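Is our sorting project too easy for the Dernilby student round?
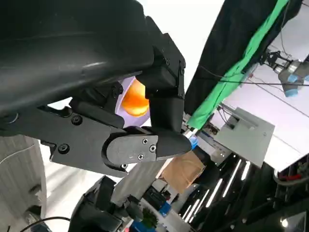

Our gripper up close, with a second arm at upper right.

Posted by potmont_club

Our club wants to enter a fruit sorting demo in August. The plan is one arm picking and the other receiving. We get 41 clean picks out of nearly 60 tries. A teammate says that's plenty. I don't buy it. Would judges?

sydorenko_fan

Depends who drives. If a student is steering the arm the whole time, I'd call it remote control and score it that way. We entered two years running and both times the questions were about what happens after a miss. Does yours try again by itself – or does somebody reset it? Write that down before you polish anything else.

Rornska5

should be fine, ours was worse and we got in

gearbox_mom

"Got in" isn't the same as scored well. I'd want to see the misses sorted by fruit. One good average can hide a lot, and I've sat through enough demos that only worked with the same orange in the same spot. Move things 5 inches and run it again.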